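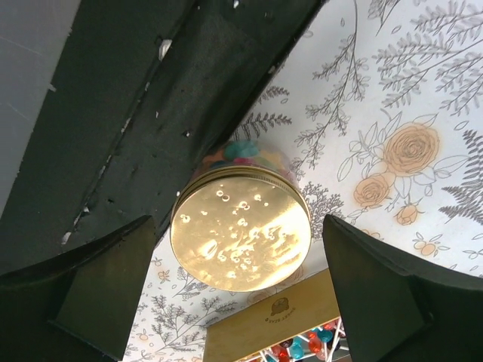 Häufige Fragen › Konfirmandenzeit

Ab welchem Alter kann man sich anmelden?
In der Regel beginnt der Unterricht in der 8. Klasse. Wer etwas jünger ist und trotzdem will, darf kommen. Wer etwas älter ist und plötzlich doch will, auch. Nach oben gibt es keine Grenze, nur wird die Freizeit im Jugendgästehaus ab vierzig erfahrungsgemäß unbequem.

Muss mein Kind getauft sein?
Nein. Ungetaufte Jugendliche werden im Lauf des Jahres getauft, meistens in der Osternacht, auf Wunsch auch im Konfirmationsgottesdienst selbst. Die Osternacht beginnt um 5 Uhr morgens. Der Konfirmationsgottesdienst ist bei dieser Frage recht beliebt.

Wie oft findet der Unterricht statt?
Alle zwei Wochen dienstags, 90 Minuten, im Gemeindesaal. Dazu kommen zwei Samstage und eine Freizeit im November. In den Ferien ist frei, auch für die Pfarrerin.

Was wird auswendig gelernt?
Vaterunser, Glaubensbekenntnis, Psalm 23. Großeltern berichten gern, sie hätten seinerzeit den gesamten Kleinen Katechismus samt Erklärungen aufsagen können. Wir haben gelegentlich nachgefragt, wie es bei »Was ist das?« weitergeht, und dann das Thema gewechselt.

Wie viele Gottesdienste sind Pflicht?
Zwanzig im Jahr. Dafür gibt es ein Heftchen, in dem nach dem Segen unterschrieben wird. Nach dem Segen heißt: nicht während der Predigt und nicht von der besten Freundin. Heiligabend zählt einfach, auch wenn man zweimal hingeht.

Dürfen Handys mit?
Mitbringen ja. Während des Unterrichts liegen sie im Korb neben der Tür. Eltern, die in dieser Zeit dringend etwas mitteilen müssen, rufen im Gemeindebüro an, Durchwahl 738.

Was kostet die Freizeit?
Den Betrag nennen wir am ersten Elternabend, sobald das Haus seine Preise geschickt hat. An Geld soll die Teilnahme nicht scheitern - ein kurzes Wort an Pfarrerin Ilgın Demirtaş genügt, Belege will sie nicht sehen.

Was zieht man zur Konfirmation an?
Etwas Ordentliches, in dem man sitzen, stehen und knien kann. Bitte vorher ausprobieren, vor allem das Knien und vor allem mit den neuen Schuhen.

Darf in der Kirche fotografiert werden?
Während der Einsegnung nicht. Vorne steht eine Person mit Kamera, die Bilder bekommen alle Familien. Tablets über Kopfhöhe bitten wir auch sonst zu vermeiden, in den hinteren Reihen sitzen ebenfalls Verwandte.

Und wenn mein Kind mittendrin aufhören möchte?
Dann reden wir miteinander, am liebsten mit dem Kind selbst. Manche machen eine Pause und steigen im nächsten Jahrgang wieder ein. Die Anmeldung verpflichtet zu nichts, auch nicht zur Rückgabe des bereits gegessenen Kuchens.

Wo gibt es das Anmeldeformular?
Im Gemeindebüro und im Schriftenständer am Haupteingang, unteres Fach, hinter den Orgelkonzerten.

Stand: 19. April 2023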